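# Célula de sobremesa Gunberg para preparación de kits pequeños

La Gunberg es la célula que más nos piden en Randent, y también la que más llamadas nos trae durante la primera semana, así que hemos preferido contar en esta página, con calma, cómo se monta y cómo se cuida. Está pensada para talleres pequeños, aulas de formación y almacenes que preparan cajas de pocos artículos: neceseres, muestras de cosmética, material de oficina y cosas por el estilo.

**Referencia:** 2479
**Recambio de dedos (par):** 1177
**Instalación:** sobre mesa firme, con raíl delantero

## Montaje del raíl y del brazo

Antes de abrir el embalaje del brazo, conviene dedicarle un buen rato a la mesa. Una mesa que baila da más quebraderos de cabeza que cualquier motor, créanos. Coloque el raíl a lo largo del borde, presente los tornillos sin apretar y compruebe con un nivel que no queda torcido – y solo entonces apriete, del centro hacia los extremos.

El brazo se ancla al raíl por su base. Cuando esté firme, muévalo a mano, con la corriente quitada, por todo el recorrido que vaya a usar, incluida la postura más recogida, que es donde suelen aparecer las sorpresas. El cable necesita holgura para acompañar a la pinza, pero tampoco debe quedar tan suelto que se enganche con los dedos o con el borde de una caja.

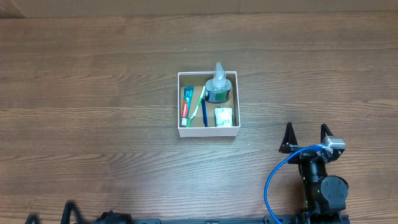

Para la puesta a punto recomendamos trabajar con una caja baja y abierta, y con artículos de verdad, de los que luego va a manejar. Maribel Carhuamaca, que atiende nuestro taller de puesta en marcha, empieza siempre por los objetos de lado recto y deja para el final los tubos y los frascos con dosificador, que obligan a afinar bastante más la altura de entrada. Si la pinza roza la pared de la caja al bajar, suba el punto de aproximación 3 milímetros y repita el ciclo a velocidad lenta.

## Cuidado de la pinza

Los dedos son la pieza que más sufre, como es natural. Límpielos con un paño apenas humedecido, sin disolventes, y séquelos bien antes de volver a conectar la célula. De paso, mire estos puntos:

- La apertura: ambos dedos deben separarse con suavidad, sin tirones.
- Las puntas: si están romas o melladas, cambie el par completo.
- Los tornillos del servo: un apriete corto, sin forzar la rosca.
- El conector del cable, por si se hubiera aflojado.

El cambio de dedos lleva 14 minutos la primera vez, y bastante menos cuando ya se le ha cogido el truco. Después hay que recalibrar el cierre desde el menú de la controladora Heywood; si se olvida, la pinza apretará de más o de menos y la avería parecerá otra cosa.

## Si algo no va fino

Un temblor al final del movimiento suele venir de la base, así que revise primero el anclaje. Si la pinza se queda a medio abrir, apague, desconecte y compruebe el conector antes de desmontar nada.

Los recambios salen de nuestro almacén de Dungate. Para dudas de montaje puede escribir a Imogen Hollis, del servicio técnico, indicando la referencia de la célula y, si le es posible, adjuntando un vídeo corto del fallo – se lo agradecerá muchísimo.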